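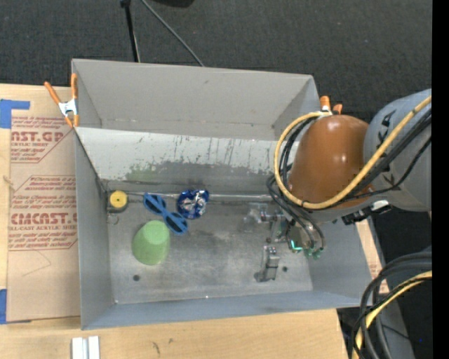

Week 6: Anonymous sources and how papers decide to use them

Reading for this week: Jenkins, chapter 4, and the two Zokero columns in the course packet. Bring the packet to class.

Terms

On the record – everything can be used, with the name attached.
On background – the words can be used, but the source is described by job or position ("a city budget official").
Deep background – the information can be used, with no hint of where it came from.
Off the record – not for publication. Reporters still disagree on whether it can be taken to a second source for confirmation. Ask before the interview starts.

These terms are not law. Two people can use the same one and mean different things, so the deal has to be spelled out before anything is said. A source cannot normally go back afterward and declare a quote off the record, although officials try it often.

Why the description matters

Compare "a person familiar with the matter" with "an aide who attended the meeting." The second tells the reader how the source knows. The first could be anyone, including the subject of the story. Hailu argues that vague labels mostly protect the paper. Tamiru's reply is that in a small office any detail at all will identify someone. Read both before the discussion.

The Nonus exercise

Tamiru coded 456 political stories from one news site, Nonus. Of these, 164 used at least one unnamed source. Work out the percentage and write down what it leaves out. A story with one unnamed source for a minor detail counts the same as a story that rests on nothing else.

Access

A reporter who covers one politician for years gets calls returned. The same reporter may hold back a hard story to keep that going – or may be accused of it when the story was simply not ready. Chapter 4 has cases of each.

Written work

1,000 words on one story from the packet. List every unnamed source, the label used, and what the source stood to gain. Due 2020-08-17, before class. Late papers go to Mulugeta Alemayehu.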